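Budgeting for hand-held grippers: a worked method for small teams

Applies to: purchase of hand-held data collection grippers, in pairs, for home and workplace recording. Robot arms are covered on a separate page.

Most first budgets for this type of equipment contain one line, the price of the grippers. In the three purchases we have reviewed at Castow, that line came to less than half of first-year spending. The steps below put the remaining items in order, so that a request can go to finance once and not come back.

Before you begin

You will need a list of the tasks to be recorded, the number of operators, and the date by which usable recordings are required. If the task list is not settled, stop here and settle it. Joanne Bloxham's task sheet template has a column for object size, and that column decides more of the budget than any other.

Step 1. Fix the unit of purchase

Buy in pairs. A single gripper will record one-handed work, but household tasks soon call for a second hand, and two units ordered months apart may arrive with different firmware or different pads. Treat one left unit, one right unit, their cables and a carry case as one set, and price the set.
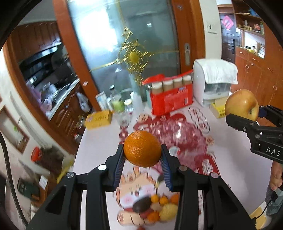 Soft and rounded items belong on the list early. They wear the pads differently from boxes and cartons, and an operator has to learn how far to close the trigger without bruising the item. Allow one paid training session per operator before any recording counts towards the target.

Step 2. Work out the number of sets

Divide the hours of recording required by the usable hours one set can give in a week. Do not use the hours in the rota. Setting out, resetting, charging, file transfer and rejected takes all come off the total. On the Blackburn project we planned for 37 hours of rota time per set and kept almost 30 in the best week.

Formula:
sets = hours required / (usable hours per set per week x weeks available)

Round up, then add one spare set if there are more than three in use. Below that number, a spare pair of fingers and a spare cable are sufficient.

Step 3. Price the consumables

Enter these as separate lines:

Finger pads, by the pair
Screws and a matching driver
Cables
Storage cards or drives
Wipes suitable for the pad material
Objects to be handled, including fresh food

Pads are the item most often left out. Ask the supplier for the price of replacement pads in writing and check that they can be bought without the finger. Skoretti quoted us for complete fingers only; Drista sold pads on their own at £91 for a box. Over a year the difference was larger than the difference in gripper price.

Fresh food should be a weekly line. It is cheap, but it is bought on personal cards, and claims arrive late if there is no code for it.

Step 4. Allow for the location

Recording in an occupied home or a borrowed room costs less in rent and more in time. Include travel, a payment to the householder, and half a day for a site visit. Check socket positions, table height and glare from windows or glass doors. Write down what stays on the table between sessions, as a cleared and reset table takes longer than a lightly rearranged one.

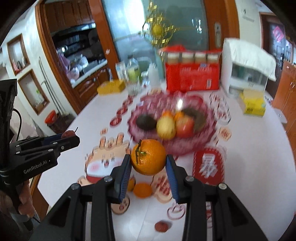 Closing on a large orange, with smaller fruit on the cloth below and a second gripper at the left.

Step 5. Build the first-year total

Add the sets, consumables, location costs, operator pay and storage. Then add support. Volkan Dönmez enters support as a fixed sum agreed with the supplier – in our last request this was £2,496 – and leaves contingency as its own line. Keep the two apart. Reviewers tend to cut contingency, and support should not go with it.

Step 6. Stage the order

Order one set first and run it for two weeks on the real task list. Record pad changes, failed transfers and lost time. Correct the figures in steps 2 and 3, then place the main order. Ask the supplier to hold the quoted price for this period; both of ours agreed. Orders placed after November may fall into the next budget year, so confirm the delivery date with finance first.

Queries about the costing sheet go to Babar Dogar. Changes to supplier terms go to Ayuba Darko.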